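Speaker notes: Linen and Uniform Handling in Residential Care
Hervieu Foundation, Regional Meeting for Site Managers
Speaker: Sandrine Pons, Facilities Standards

Opening

Thank the host site. Mention that Hugo Lebrun will take questions on contracts after the break, so please hold those.

The purpose of this session is to present the revised linen standard, which takes effect in February. It replaces the 12-page guidance that most sites still keep in the laundry office. Ask managers to remove the old copies.

Slide 2. Why the standard was revised

Last year the Foundation received 397 written comments from residents and families on laundry services. Of these, 116 concerned missing personal clothing. Complaints about cleanliness were far fewer. Pause here. Several managers expected the opposite result, and the Grarnmont site may wish to comment.

The review found that most losses took place between the bedroom and the sorting area. Items were placed in shared bags, labels were unreadable, or clothing was sent out with the flat linen.

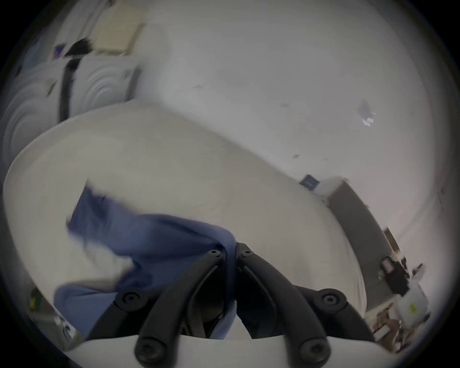

Slide 3. Sorting and labeling

Personal clothing must be bagged by room and kept apart from sheets and towels at all times. Labels are to be sewn or heat-sealed at the collar or waistband. Marker pen is no longer accepted. New residents' clothing must be labeled within two working days of arrival.

Read the second sentence of section 4 aloud. It has been misunderstood: families may label items themselves, but the site remains responsible for checking them.

Slide 4. Outside contractors

Staveo will continue to handle flat linen for 34 sites. Vurnico handles uniforms only. Neither contractor may accept residents' clothing, even at the request of staff. If a driver is handed a mixed bag, it will be returned unopened.

Slide 5. Records

Each site keeps one log for lost and found items. Show the blank form. The entry is closed when the resident or family has signed. Unclaimed items are held for three months.

Take questions. Printed copies of the form are on the table by the door.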